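Relatório de projeto: falha de colisão na tarefa "peça na bandeja"
Disciplina de Robótica Aplicada, grupo Wilham
16 de setembro de 2025

1. Objetivo

O nosso grupo recebeu a tarefa de programar um braço robótico em simulação para levar uma peça pequena até uma bandeja em cima da mesa. O planejador de trajetórias foi escrito por nós e chama-se Eltance. O ambiente simulado, uma sala de brinquedos, foi preparado por um grupo do ano anterior com o nome Grutitz. Este relatório trata principalmente da falha que encontramos, e menos do resultado final.

2. O que aconteceu

Fizemos 972 execuções. Em 702 delas a peça ficou na bandeja sem contato indevido. Nas outras, o registro mostra pelo menos um contato que não estava previsto. Separamos estes casos à mão, e em 226 o contato foi entre a ponta da garra e a borda da bandeja. Os restantes foram contatos com outros objetos da mesa e não tinham um padrão claro.

No começo pensamos que o erro estava no controle da garra. Diminuímos a velocidade na descida e repetimos uma parte dos testes, mas os contatos continuaram no mesmo lugar. A força registrada chegou em alguns casos a valores que, num braço real, fariam parar o motor ou quebrar a ponta. Por esta razão o professor pediu que tratássemos o problema como questão de segurança, mesmo sendo simulação.

3. Causa

O Eltance calculava a altura de segurança a partir do tampo da mesa. A tábua onde a bandeja fica apoiada não entrava no cálculo, porque no arquivo do ambiente ela estava marcada como objeto decorativo, sem volume de colisão para o planejador. O simulador, pelo contrário, considerava a tábua sólida. Assim os dois programas tinham ideias diferentes da mesma mesa. Demoramos bastante para perceber isto, pois nós olhávamos só os gráficos de posição e não o arquivo.

Havia também um segundo erro, menor. O limite de espera depois de um contato era de até 300 ciclos, e durante este tempo o braço continuava empurrando.
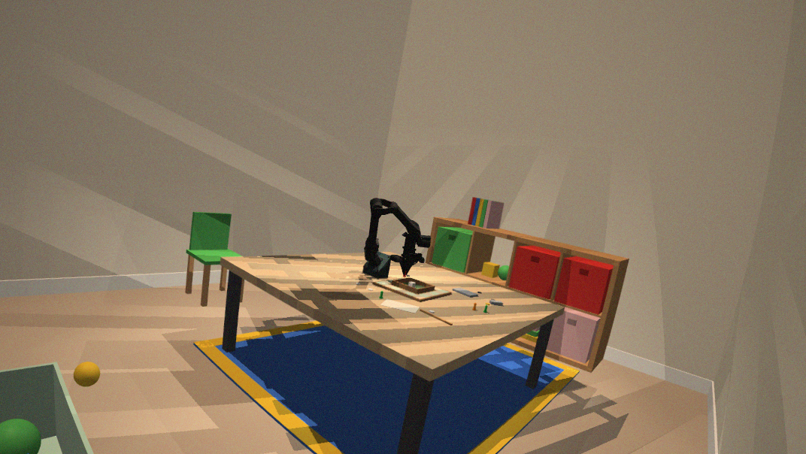
A altura de segurança agora é calculada a partir do ponto mais alto de cada conjunto de objetos e inclui uma margem fixa. Para um braço que trabalha com a garra apontada para baixo, pouco acima do tampo e logo atrás da tábua, esta diferença é importante: a bandeja tem as laterais levantadas e ainda está sobre a tábua, de modo que as duas alturas se somam. Os pinos em pé, dois no lado direito da mesa e um verde mais perto da borda, passaram a ser tratados da mesma maneira.

4. Correção e limites

Além da nova altura, o braço para no primeiro contato não previsto e volta para cima devagar. Repetimos as posições que antes falhavam e a batida na borda não apareceu mais. Não testamos com objetos em movimento, nem com a iluminação alterada. A versão para o braço real do laboratório Uchida fica para dezembro, se houver horário disponível.

Também escrevemos um pequeno programa que compara a lista de objetos do planejador com a do simulador antes de cada execução. Se falta um objeto, a execução não começa.

Relatórios relacionados
Grutitz: preparação do ambiente simulado
Calibração da garra com peças pequenas
Parada de emergência no laboratório Uchida

2 comentários | 5 compartilhamentos

Este site usa cookies para melhorar a navegação. Aceitar | Configurar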